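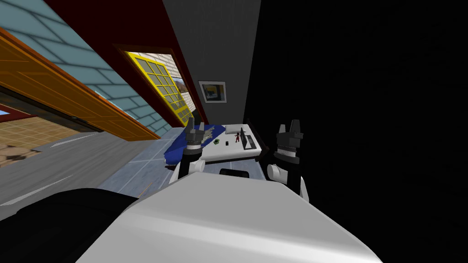

Two arms, one white table, in the simulator

Home | Topics | Unanswered | Log in

Moved from cleaning rooms to checking robot runs — what should I ask for?

Brundivia

I clean rooms for Backlund. Since January two of us have spent half the week at a screen, going through simulated runs and marking the ones that look wrong. Same pay. They want 500 marked by 22nd August.

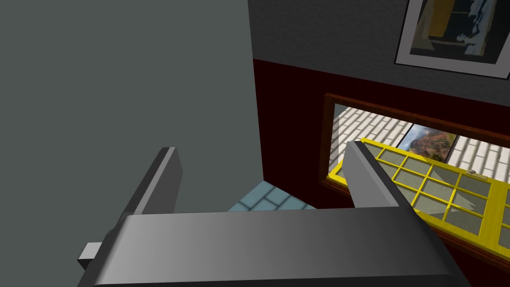

Gripper view, window side

My back is better but my eyes are not, and the others have to cover my rooms. Is this a new job or the old one? 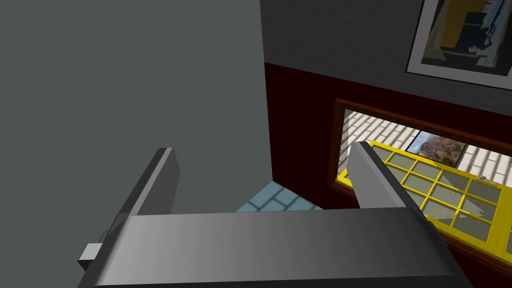 Halvard Eklund

New job. Ask for a written description and a grade before the target date. We left it at Jelta and it took 52 weeks to sort out. Ask who covers your rooms as well, in the same letter.

Vustach

depends on your contract tbh

Also ask for screen breaks and an eye test. Where I work the marking was added on top of normal shifts and people rushed it.

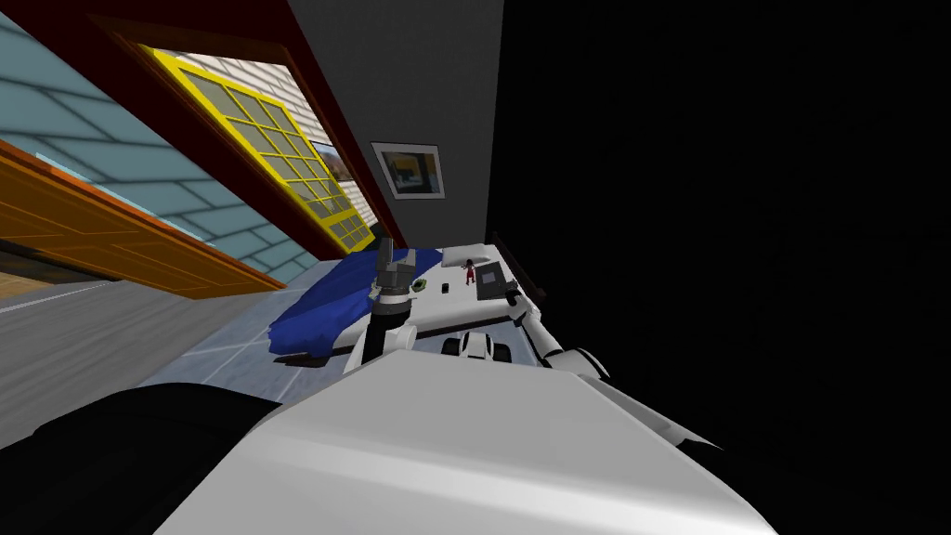

We got it down to 2 hours at a time, then back on the floor. Keep your own note of the hours — ours didn't match the office's.

3 answers were merged | 3,239 views | Share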